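チーム便り 移籍・契約情報

コナニク、DFマレイケ・デクレルクと来季までの契約で合意

女子アイスホッケーのコナニクは、ディフェンスのマレイケ・デクレルク(Marijke Declercq)選手と来シーズン終了までの契約で合意しました。1月5日(土)、クラブ事務局が発表しました。契約金などの条件は公表されていません。

デクレルク選手は左打ちのディフェンスで、昨季までの2シーズンはヤルナミコに所属していました。昨季の成績は6ゴール14アシスト。アシスト数はヤルナミコのディフェンス陣で最も多く、このうち7つがパワープレーで記録したものです。通算出場試合数は昨季の最終節で300に届きました。

今季は開幕前に右肩を痛め、10月に手術を受けています。その後はどのクラブにも所属せず、地元でリハビリを続けてきました。12月に入って氷上練習を再開し、年末にコナニクの練習に参加したところ、監督がその場で獲得を希望したということです。

背番号は14に決まりました。ヤルナミコ時代と同じ番号です。コナニクでは昨季までフォワードの選手がつけていましたが、引退にともない空き番になっていました。

起用の見通し

コナニクは今季、ディフェンスの負傷者が続き、第2ペアの左側を固定できていません。開幕からここまでに4人がこの位置に入りましたが、いずれも本来は右側の選手か、フォワードからの転向組でした。自陣からの最初のパスが相手に渡る場面が多く、前半戦の失点の多くはそこから生まれています。

デクレルク選手は足の速さで目立つタイプではありません。持ち味は、プレッシャーを受けてもパックを手放す先を落ち着いて選べることと、ブルーライン上からの低いシュートです。ヤルナミコではパワープレーの第1ユニットで中央の位置を任されていました。コナニクでも同じ役割を担う見込みですが、当面は5対5での出場を優先し、パワープレーは様子を見ながら加わるとのことです。

ショートハンド(人数が少ない時間帯)での起用については、コーチ陣の意見が分かれています。シュートブロックの多い時間帯で、復帰直後の選手には負担が大きいためです。今月中は既存の4人で回し、2月以降にあらためて判断します。

本人のコメント

「早く試合に出たいという気持ちだけです。肩はもう練習で気になりません。ただ、接触のある試合はまだやっていないので、最初の何試合かは時間を短めにしてもらう約束になっています。コナニクとは何度も対戦してきました。リンクの角の跳ね返りが独特で、いつもやりにくかった。今度はそれを味方にできるのでうれしいです」

選手登録と出場可能日

選手登録の手続きはすでに済んでおり、次節のアウェー、マリン戦から出場が可能です。ただし遠征に帯同するかどうかは、前日練習のあとに決まります。ホームでの初出場は、その翌週のフェソ戦になる見通しです。

フェソとは今季すでに2度対戦し、1勝1敗です。初戦は延長の末に勝ち、2戦目は第3ピリオドに3点を失って逆転負けを喫しました。順位表では両チームの間に勝ち点1の差しかなく、プレーオフ圏の最後の枠を争う直接対決になります。フェソは遠征メンバーをまだ発表していませんが、正ゴールキーパーは年末の試合を休んでおり、控え選手の先発も考えられます。

ロースターの変更

今回の契約にともない、ディフェンスの登録人数は7人から8人になります。リーグ規定の上限内に収めるため、フォワードの若手1人を下部チームに戻しました。こちらは出場機会を増やすための措置で、負傷者が出た場合にはすぐに呼び戻すことができます。

キャプテンと2人の副キャプテンに変更はありません。ゴールキーパーの登録も前半戦と同じ3人です。

お知らせ

フェソ戦の前売り券は、クラブ窓口とリンク受付で販売しています。シーズンチケットをお持ちの方は、これまでどおり同じ席をご利用いただけます。当日は西側の入口が工事で閉まっていますので、北側の入口へお回りください。開場は試合開始の1時間前です。

背番号14のレプリカユニフォームは、注文を受けてからの制作になります。受け取りまで2週間ほどかかりますので、フェソ戦には間に合いません。名前の表記は「DECLERCQ」です。カタカナ表記をご希望の方は、注文用紙の備考欄にご記入ください。

今月のファン練習見学会は予定どおり行います。デクレルク選手も氷に上がりますが、練習後のサイン会への参加は未定です。参加の可否は見学会の前日までに、受付の掲示板でお知らせします。

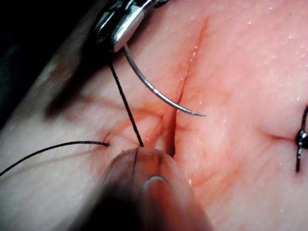

見学会に参加される方は、客席がかなり冷えますので、上着と手袋をお持ちください。次号ではマリン戦の結果と、後半戦の日程の変更点を掲載します。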